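Search stories, people, places

Learning the stitch by watching

November 2020

At the Willwood lab in Tiltasville, a surgical robot is being trained to sew by copying people. Mitali Hettiarachchi has run the project, called Ifans, from its first day.
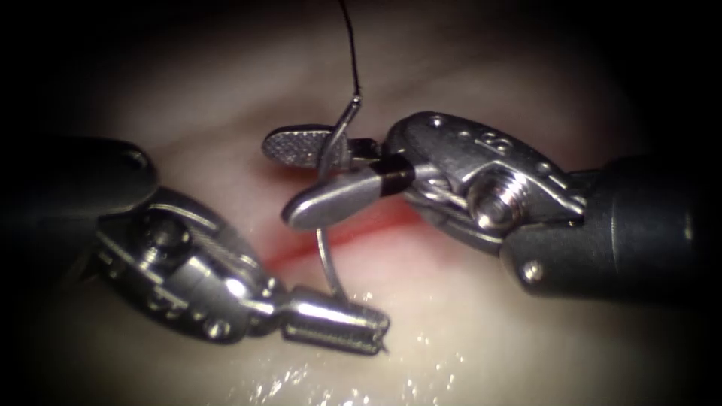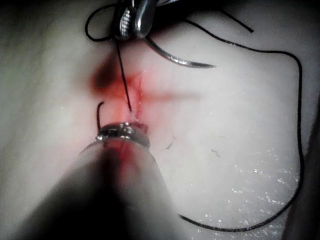
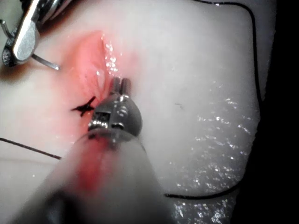 Suturing on a practice pad at Willwood.

The method is simple to state. Surgeons drive the instruments by hand from a console, and the system records what the cameras see along with every motion of the arms. A network then learns to predict the next motion from the pictures. The team collected 2989 recordings from 11 surgeons before training the version now in use.

Early models did well at picking up the needle and badly at handing it over. Hettiarachchi put the trouble down to position readings. The arms are driven by cables, and cables stretch, so the joint angles drift from where the tips really are. In July her group switched to motions measured from the tip's own last position — a small change in the code that took 22 days to test.

"We should have tried it sooner," she says.

Knots remain the weak point. Thread is hard to track, and a slack loop can fall a different way each time. The group wants 4000 recordings before it trains again, most of them of knot tying. Grororex, which supplies the pads, has agreed to make a softer one for the next round.

11 comments
22 shares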